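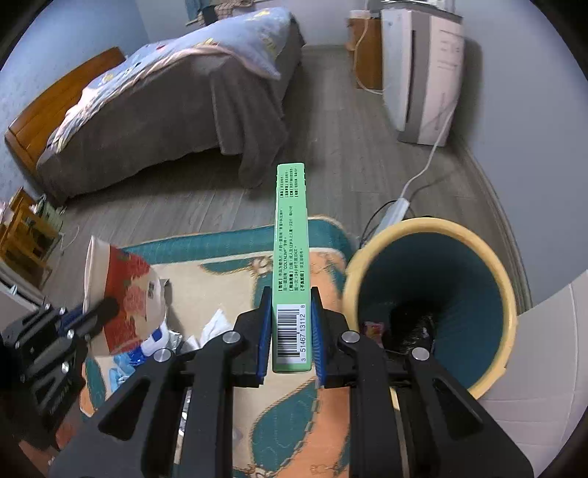
Skanlow Hand Gripper: Home Build Gallery

2 min read

The Skanlow project supports members who wish to construct a hand-held parallel gripper at home, using parts printed and drilled in the shared workshop at Sulville. The present gallery covers the second build, completed in June by Barış Bayram and Kyu-ri Seok. Drawings for the first build remain available to members on request, although the finger mounts have been revised and the two sets of parts should not be mixed.

Narrow cartons are included in the grip check for every finished tool. The medicine box is held upright with its printed side outward, and the ribbed blue pads sit at its edges, to either side of the barcode. Builders are asked to confirm that the fingertips close evenly and that a carton can be held without creasing its sides.

The pivots nearest the fingertips require the most attention during assembly. They should be tightened until side play disappears and then released slightly, so that the linkage still moves under light pressure. Tools returned to the workshop with stiff jaws have most often been overtightened at this point.

Working in pairs

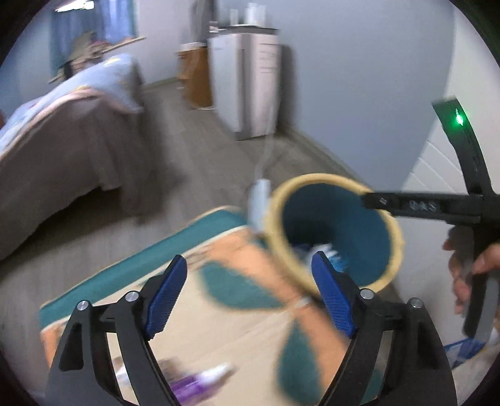
Members who build a matched pair are expected to test both tools together before the build is signed off. Separate grip checks do not reveal how the arms behave when they share a small working area, and a linkage that seems sound alone may flex once a load is passed across. The woven basket is a demanding item for this purpose: its rim is round, and the second gripper meets it with the tip while the operator keeps a closed hand on the grip. The small green light near the top of that tool's upright section should remain within the operator's view throughout. Kyu-ri Seok recommends slow movements for the first session - speed can be added once both operators are comfortable with the reach of the arms.

Build notes

Each member's kit is issued under the workshop reference Rindamel 191 and contains the printed linkages, the pads and the fasteners. Assembly should be allowed 24 hours from the bonding of the pads to the first grip check. A practice session at home should not exceed 30 minutes, after which all screws are to be inspected and any loose ones reset.

Replacement pads are held in the Ağca cabinet at the workshop. Members should quote drawing number 832 when requesting them and return the worn pair at the same time. Pads from the first build do not fit the revised mounts.

Contact: Skanlow Project Office, Sulville Shared Workshop | © Skanlow Project. All rights reserved. | Back to top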